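Stundden opens medicine box sorting room in Zeltau

Printed cartons from 372 households will be read, sorted and shelved by the end of March

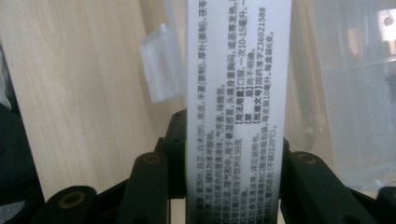 ZELTAU, March – Stundden, a home organizing service, has opened a sorting room for household medicine boxes on the ground floor of the Valente building. Residents can bring in cartons with labels in Chinese and several other languages and have the printed details copied onto a plain English card.

The card lists the product form, the dose as printed, the number of vials or tablets per box, the storage note and the approval number. On one carton of an oral liquid, for instance, the side panel gives a dose of 10 to 15 milliliters, six vials of 10 milliliters each to the box, and the approval number 国药准字Z36021588. The ingredient list on the same panel includes 白芷, 陈皮 and 茯苓, and these names are copied in the original characters so that a pharmacist can check them.

"People keep the box and lose the leaflet," said Mirjam Mertens, who manages the Zeltau room. "The box has a lot on it, but the print is small and it often runs up the side. We copy what it says and we don't add anything."

Staff do not give medical advice. Where a carton states that contraindications are not clear, the card repeats that wording and tells the owner to ask a doctor or pharmacist. Boxes without a readable expiration date are set aside for the owner to take to a pharmacy.

The service began as a trial with 137 households last fall. Some 4000 cartons have been carded to date. Finished cards are filed in Verari drawer units, one drawer per household, and a second copy goes home with the boxes.

The sorting room is open until 6 p.m. Cartons should be brought in closed, with any leaflets left inside. Loose vials and open bottles are not accepted. Cards are usually ready the following week.

Press contact: Mirjam Mertens, Stundden, Valente building, Zeltau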